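# Progress report, June: Automation of the wash-up and tray line

**Site:** Skusier staff canteen and kitchen
**Project:** Sokeo
**Supplier:** Trisorum
**Prepared for:** Kasten, operations management

## Where we are

The short version is that we are behind on the plan and ahead on finding out what was wrong with the plan. The bowl station is set up and working every weekday morning under supervision. The tray station is still a drawing, although it is a very nice drawing.

You approved the second phase on the understanding that bowls would be the easy part. We agreed with that at the time. A bowl has no handle, no lid and no opinion, and a person on the wash-up line can put a stack of them together while looking at the clock. Our system manages the same job, but it has to be taught what "together" means, and it has to be taught again when the bowl comes out of the dishwasher with a little water in the bottom.

## Training on the bowls

In the quarter to June we recorded 2,663 attempts at picking, stacking and separating bowls. The target was 1,000. Before anyone congratulates us, the extra runs came from having to start over after the first batch, where we had used only new bowls. The canteen has not owned a new bowl in years. Once we switched to the ones the staff eat from, results dropped sharply and then came back up over several weeks.

Two arms share the work. The left carries a gripper, which is good at rims. The right carries a hand with fingers, which is good at steadying things and has taken longer to set up than everything else combined. Trisorum remains fond of the hand. Our line staff would have been happy with two grippers and said so in the first meeting, and we'd like it noted that they said so.

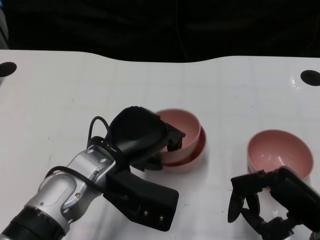 Pace is the other problem. The cell clears a rack of 40 bowls in a time we would rather discuss in person. It is steady, it doesn't slow down before lunch, and it is still well behind an experienced member of the crew. Trisorum expects to close part of that gap with the next software update. We have asked them to say which part.

Breakage is low. The failure we see most is two bowls wedged so tightly that the next person along has to knock them apart on the counter, a technique the crew perfected long before Sokeo existed.

## What has changed for the crew

No one has lost hours, as we promised at the start, and no one will in this phase. What has changed is who does what between 7 and 10 in the morning.

- Two people have moved from the wet end to running the cell. They start it, clear jams, log faults and reset it. Both asked for the job. One has since asked whether it can be a different job on Mondays, when the weekend racks come in.
- Lifting full racks is still done by hand. This was the main complaint in the survey before the project, and the bowl station does nothing about it. We should have put this further up in our last report.
- The line is quieter to work on with fewer people at the sink. Opinions on that are split. Several people told us the talk was the best part of the shift, and it has moved to the loading door, where it is cold.
- Sore wrists come up less often in the weekly check-in. We would not build a business case on it yet.

Training was the weak spot. The supplier's course ran one afternoon and spent most of it on menus nobody on the line has opened since. We wrote our own guide afterward. It fits on one laminated sheet, and the fault log has been far more readable from that point on. Until then, the most common entry was "stopped again."

## Money

Spending is within the approved budget, mainly because the tray station hasn't been bought. Wages for the extra recording sessions came out of the contingency line, and there is little left in it. Replacement finger pads cost more than we allowed for. They wear out faster on the old bowls, whose rims are rough.

## Next quarter

1. Run the bowl station through a full lunch service, with a person standing by who is allowed to switch it off without filling in a form first.
2. Get a written answer from Trisorum on speed.
3. Price a simple rack lift. It isn't clever and it won't photograph well, but it is what the crew asked for.
4. Hold the tray station until items 1 and 2 are settled.

## Decision needed

We are asking Kasten to let us move part of the tray station money to the rack lift. If the answer is yes before the end of the month, the lift can go in during the summer shutdown, when the kitchen floor has to come up anyway for the drains. If it is no, we carry on with bowls and the crew carries on with racks.

The fault log, the laminated sheet and the survey comments are available on request. The survey comments are the better read.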